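Kitchen Tips: What I Brought Home from the Open Day at Kurup

I spent most of Friday at the Kurup open day, watching robots make coffee, and I came home with more kitchen tips than I've picked up in a year of reading cooking magazines. I went for the machines (who wouldn't!) and ended up scribbling on the back of the parking ticket about drip trays.

The hall was set up in stations. You could wander between them, ask anything you liked, and stand as close as the tape allowed. The Sonis people had a laundry folding bench near the door, which drew the biggest crowd, but I kept drifting back to the coffee table at the far end. I must have watched it for 40 minutes. The team there was so patient and so happy to talk about ordinary kitchen problems, and they'd clearly thought about pouring, gripping and wiping up far more than I ever have.

So, the tips, in the order I find them on my parking ticket.

Put the glass down before anything flows. The engineers told me they spent weeks on holding a glass under a spout before deciding the tray could do that job perfectly well. I've been holding my cup under the cold brew tap on our fridge jug for years, and dribbling down my wrist for years. Now the glass goes on a small steel baking pan with a cooling rack cut down to fit. Both hands free, and the drips land somewhere washable.

Choose glasses with some texture for wet hands. Ribbed ones are so much easier to hang on to than smooth ones, especially when you're washing up. I moved mine to the front of the cupboard the minute I got home.

Give every machine its own tray. One big tray under everything sounds tidy, but you have to shift the whole lot to clean it. With separate trays you lift one, rinse it, dry it and put it back. I do mine every 2 days with hot water and a drop of dish soap, and an old toothbrush for the slots in the grate. Dry stainless right away with a soft cloth or you'll get water spots, and wipe with the grain if yours has one.

Leave elbow room! The table at the Kurup stand had far less on it than my counter does, and the woman running the demo said clutter was the thing that slowed their setup down most. I took the bread bin, the fruit bowl and the knife block off the coffee end of my counter and I can't believe how much nicer mornings are.

Mind the cords. Run them behind the machine and never across the place where you reach. The Ununberg stand had a lovely simple trick for this, just adhesive cable clips along the back edge of a bench. Clean the surface with rubbing alcohol first and let it dry, and the clips stay put.

Stop pouring early. Whatever is left in the spout is still coming, so close the tap a finger's width below where you want to end up. The Zokley folks, who were showing a soup ladling arm, said the same thing about ladles: pause over the pot and let the last drops go before you move across. I tried it with tomato soup on Saturday night and my stove top stayed clean.

Wipe the spout after every use, with a damp cloth and then a dry one. Old coffee goes sticky and bitter, and once it hardens you'll need to soak the part in warm water with a spoonful of baking soda for almost 3 hours. Ask me how I know.

If they run the open day again in August, go, and take a notebook. There's free parking behind the hall and the coffee is good.

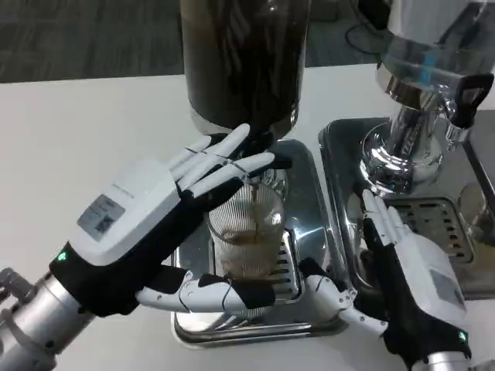
Two cooling racks died before I got one cut down without leaving sharp ends, so please tell people to file the wires or slip a bit of silicone tubing over them. I agree completely about separate trays, though. I'd add that a folded dishcloth under each one stops it sliding around when you set a full glass down.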